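Foundations of College Access and Student Support
Session 3 handout: First-year advising at commuter campuses
Revised 13 March 2019

Last session we finished with financial aid letters and how hard they are to read. Today we get to my favorite part of the whole course, which is what happens once a student has said yes, paid the deposit and shown up! Advising doesn't get much attention in the big access debates, and I think that's a shame, so bring your questions and your own stories as a first-year student.

Key terms

Prescriptive advising: the adviser tells the student which courses to take, signs the form and moves on. Fast, and sometimes exactly what a student wants in the last week of registration.

Developmental advising: the talk starts with goals, work hours, family duties and interests, and the course list comes out of that.

Intrusive (or proactive) advising: the adviser makes the first move. A missed quiz or an unpaid balance sets off a call or a text before the student asks for help.

Most offices mix all of these, and a good adviser can slide from one to another inside a single meeting. Watch for that when you do your site visit.

Case: Grudbridge College

Grudbridge is a two-year commuter campus with 2000 students and no residence halls. Most students work. Many take the bus in from Porkach and Wavik, and the last bus back to Wavik leaves before the evening labs are over (keep that in mind, it comes up again). The fall entering class in our case had 513 students. By the January add/drop deadline, 337 of them had met with an adviser at least once.

Stop and think about those numbers before you read on. Who is in the group that never came in? The college first guessed that these were the least prepared students. When the staff matched the list against placement scores, there was hardly any pattern. What did line up was the schedule! Students with classes only after 4 p.m. were far less likely to have been seen, and the advising office closed at 4:30. 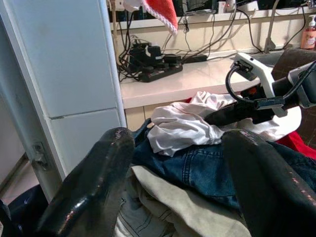 So the college moved two advisers to a noon-to-eight shift and put a drop-in desk next to the library entrance. It also started Oral, a check-in program named for the way it works: students talk, advisers listen, and paperwork waits until the end. Each check-in is ten minutes long and opens with the same prompt, "Tell me how your week runs." I love this prompt. You learn more about a student's real course load from one ordinary week than from a whole transcript.

What we can and can't say

Visits went up the next term, which is great news, but please be careful with it. The new shift, the desk and Oral all began together, so we can't credit any one of them. Students who drop in may also be the ones who would have stayed enrolled anyway. If you cite this case in your paper, say so plainly.

For discussion

How would you design the rollout so that the effect of Oral could be told apart from the longer hours?

Is a text from an adviser about a missed class helpful, or does it feel like being watched? Does it matter who sends it?

What would you do about the Wavik bus? Is that even the advising office's job? (I go back and forth on this every year.)

For next time

Interview one person who was a first-year commuter student, for twenty minutes or so, using the Oral prompt as your opener. Write up one page, double spaced, with names removed. We'll read a few aloud and then start on transfer credit, so have a community college catalog open on your laptop.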